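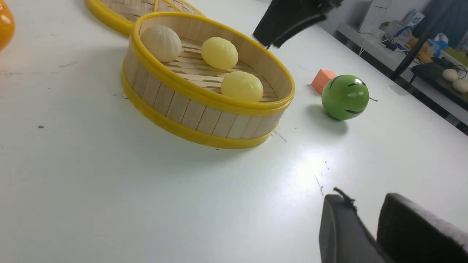 Spent the evening on the left arm again. The wrist joint was drifting after long runs, so I took the cover off, reseated the encoder cable and ran the homing routine until it came back to the same spot every time. Then I put both arms over the table and went back to the bun job. Three toy buns in the steamer with the yellow rim, two yellow and one cream, and the arm has to lift one out without dragging the basket along. The pleats on top give the fingers something to close on. The slatted side is the trouble. The bun by the front wall leaves very little room for a finger, and if I come in straight down I clip the rim.

Changed the approach angle in the config and saved it as Tulter 2, so I can go back if it's worse. Grip force is still at 59. I tried going lower last week and kept losing the bun halfway up.

Pankaj Solanki came by the workshop at 7 with the new bracket. He printed it at Celtby in August and then forgot to bring it twice. It fits, but one hole needs drilling out. He thinks I should put a fresh pad on the other finger before I touch any more settings. He may be right. I'll do the pad first and leave the numbers alone until then.

The log stopped at line 2361 with a timeout on the serial port. Same error as before. I raised the limit to 3000 ms and it hasn't come back, but I only ran it for an hour. Could be the hub. Maddocks has a powered one he doesn't use and I'll ask him for it.

To buy: M3 screws, cable ties, a can of contact cleaner. Also need to wipe down the table, it's covered in little specks.

Older entry | Newer entry | All entries | Parts list

Uleseck workshop diary. Contact. Back to top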